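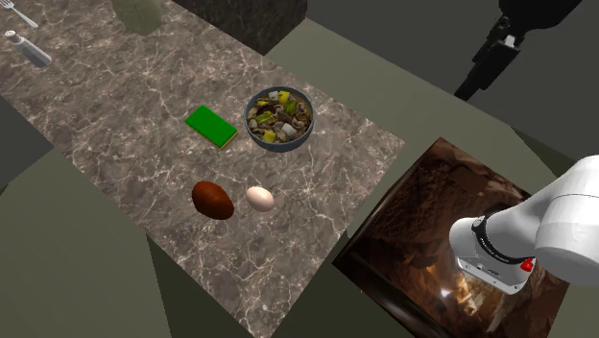

Simulated kitchen cell, counter layout with bowl, sponge and fork.

Tuesday, morning. The Soltari cell was reloaded at the start of the shift. Gaétan Li reset the base pose of the white arm, and the joint limits were checked against the cell sheet. Two faults remained open from the previous shift — both concern contact between the gripper finger and small objects on the marble counter.

Run 681 was repeated with a lower closing force. Irja Kettunen requested that the egg shapes keep their present collision settings until she has reviewed the log. The shaker is to be given a new mass value.

Cell handed over to Mandla Coetzee at noon. Fault 61 still open.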